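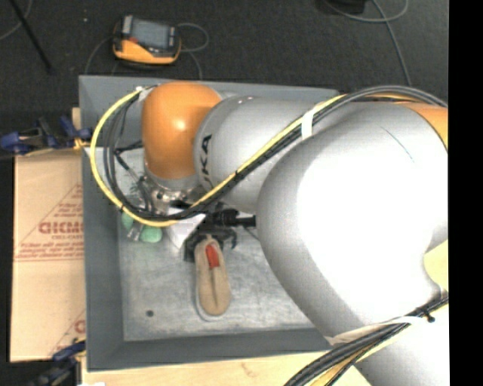 A KUKA robot arm over an open metal bin

Round-number level

A round-number level, also called a psychological level or big figure, is a price ending in one or more zeros at which a share, index, currency or commodity is said to be likely to pause, turn or speed up. The idea is common in chart-based trading and in daily market reports. Evidence that orders gather at such prices is fairly good. Evidence that an outsider can make money from knowing this is much weaker, and many of the stronger claims are worded so loosely that they cannot be tested.

Terms

A level below the current price is usually described as support and one above it as resistance. Once the price has passed through, the two labels are swapped. Critics point out that this lets the same line be used to explain a rise, a fall and a period in which very little happens.

There is no agreed rule on what counts as round. For a share trading below 100, most writers treat multiples of 10 as round. For an index in the thousands, multiples of 100 are more usual, though the same report may bring in halfway points when the price happens to have turned at one. In currency trading the term big figure has a narrower meaning and refers to the leading digits of a quote, which dealers often leave unspoken.

Proposed causes

Several explanations have been put forward, and they do not all predict the same thing.

The simplest is that people choose round numbers when they have no strong reason to choose any other. Somebody who wants to sell a holding "when it gets to 100" may well place the order at exactly that price. If enough holders do so, a buyer has to work through a larger than usual amount of stock before the price can move on. This account fits what is known about how people pick numbers in other settings, such as asking prices for houses, and it needs no special theory of markets.

A second explanation concerns stop orders, which turn into market orders when a set price is reached. Sellers protecting a holding often place them slightly below a round number. If the price falls that far, the orders are set off together and the fall may quicken. Here the level would act as a trapdoor, and supporters of the idea tend to mention whichever of the two effects fits the day in question.

A third concerns options, whose strike prices are set at regular intervals and often land on round numbers. Near expiry, hedging by dealers can hold the share price close to a strike or push it away, depending on which side the dealers are on. The effect belongs to the strike and would presumably appear at an untidy number too, if strikes were listed there.

The last explanation is that levels work because traders believe in them. It is repeated very often and is hard to pin down. A belief shared by everyone should lead some traders to act just ahead of the level, and others ahead of them, until the supposed turning point has been smeared across a wide band of prices.

Testing the claim

A fair test needs three things settled beforehand: which numbers are round, how near the price must come to count as a touch, and how far it must then move to count as a bounce. Reports on market websites rarely state any of them. A price that stops short of the line is said to have respected it, and one that goes past and comes back is called a false break. With both allowances in place, hardly any outcome would count against the level.

A comparison is also needed. Prices wander and often turn, so some turns will fall near round numbers by chance. The useful question is whether they turn there more often than at, for instance, prices ending in seven. Charts offered in support of the idea seldom have the other lines drawn on them.

Costs are a further difficulty. A small tendency to pause may be real and still be too slight to cover the gap between buying and selling prices, particularly for a trader who arrives after the larger orders are already queued.

The Istmont case

A much-quoted instance concerns shares in Istmont, a building materials group, which traded just below 700 for most of one January. Commentators called the figure a ceiling. The subscription newsletter Rarka advised its readers to sell near the level, then advised them to buy once the shares had closed above it. Both notes were later listed among the newsletter's successful calls.

The case is a poor guide to anything. The shares passed 700 on the morning that a rival, Mamutmont, confirmed it was in talks to buy the company, and a bid of that kind would be expected to lift the price whatever digits it was sitting on. The weeks spent below the figure do suggest that sellers were present, but the public record does not show who they were or whether the number itself drew them. Accounts that leave out the bid make the level look far more powerful than the facts allow.

Use in trading software

Many charting packages draw round-number lines automatically. The Ahonen screener, sold by subscription, gives each level a strength score based on past touches. Its published method, dated 19 January 2018, counts both bounces and breaks towards the score, so that a line through which the price has passed repeatedly can be rated as strong as one that has held. The sales pages compare the tool's results with holding no position at all, which is an undemanding standard in a rising market.

Place in market reporting

Round numbers are convenient for headlines, and an index crossing one is treated as news even when the day's move is ordinary. Weighted indices depend on a base value picked when they were set up, usually 100 or a multiple of it. Had a different base been chosen, the same companies at the same prices would produce a different index figure, and the milestone would fall on some other date. Whether index levels matter to traders in spite of this remains disputed. The case for an effect is generally thought to be better for single shares and currencies, where orders are placed at the quoted price.

See also

Limit order
Price clustering
Stop-loss order
Support and resistance
Technical analysis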